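Sorting and Storing Laundry in a Shared Room
Group report, Dec 2, 2024
Hwa-young Cha, Tanvir Sultana, Piyumi Chowdhury

1. Background

Our residence block has one room for folding clothes, and clean items are often left there in heaps. We looked at whether open storage bins on the table would make sorting quicker than folding everything first. The work was done in November. Each sorting round was limited to 30 minutes.

2. Light in the room

Light was the first thing we noted, as dark clothes are hard to tell apart in a dim corner. Only lit conditions were used for sorting.
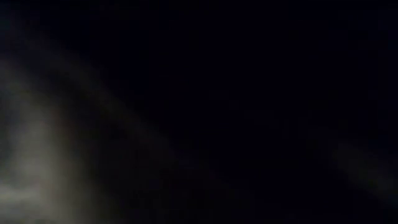
Figure 1. Dark view, mostly black with a blurred pale area at the left.

3. Table and bins

The table has a wooden top with light stripes and a black metal frame. We used two beige fabric bins, both open at the top, and kept them on the right half so that the left half was free for unsorted cloth. Sunil Uddin suggested sorting by colour. Turquoise and dark green items were heaped near the top edge, and the light-blue and white ones were put together in the centre. Figure 2 shows the table with these piles and a black cloth in the upper bin.

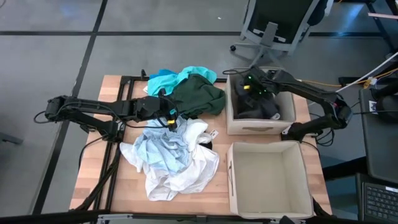 4. Results

Colour sorting worked well for the dark items. The light-blue and white cloths tangled easily and had to be pulled apart by hand, which took up much of each round. We would keep these two colours in separate heaps next time.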